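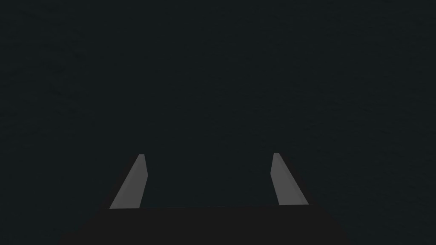 Flalleck FAQ

I'm Oluwaseun Ezeani and I wrote most of Flalleck, the little planner and wrist-camera simulator that sits on top of the Jakden controller. These are the things people ask me most (last tidied up in June).

What does Flalleck do?
It plans grasps in simulation, sends the arm where it needs to go, and saves what the wrist camera sees along the way. You can swap in your own planner if you don't like mine. No hard feelings!

The wrist view is almost all dark. Is my install broken?
Probably not. Look for the two gray fingers at the bottom. If they're there, the renderer is running and the camera is attached to the right link. Next, print the camera pose and check whether your scene file loaded, because a typo in the scene path only gives you a warning and it scrolls by fast. If the fingers are missing too, then yes, something's off, and I'd start with the graphics driver.

Why are the fingers such plain shapes?
Speed, mostly! Flat wedges are cheap to draw and cheap to collision-check. I had a prettier mesh in there for a while and planning got painfully slow on my laptop. You can point finger_mesh at your own file.

How do I open and close the gripper from a script?
Call grip.open() or grip.close(). Both wait until the move finishes, so don't put them inside your control loop (I did, and spent a whole Saturday wondering why everything stuttered).

My planner times out with code 502. What is that?
It's our own code, nothing to do with web servers, sorry about the number. It means no collision-free path turned up in the time allowed. The default is 2 seconds. Try raising plan_time first, then check that your start pose isn't already touching something.

Which port does the viewer use?
3282. Change it in the config if something else has it.

Can I run it without a display?
Sure, pass --headless. Wrist images still get saved, at JPEG quality 75 unless you ask for PNG. Go with PNG if you're training a detector on dim scenes.

Is Weten still supported?
Only for reading old logs. New recordings use the Cáceres format, and the converter is in the tools folder.

Where do I report a bug?
On the tracker, please, with your config and the seed.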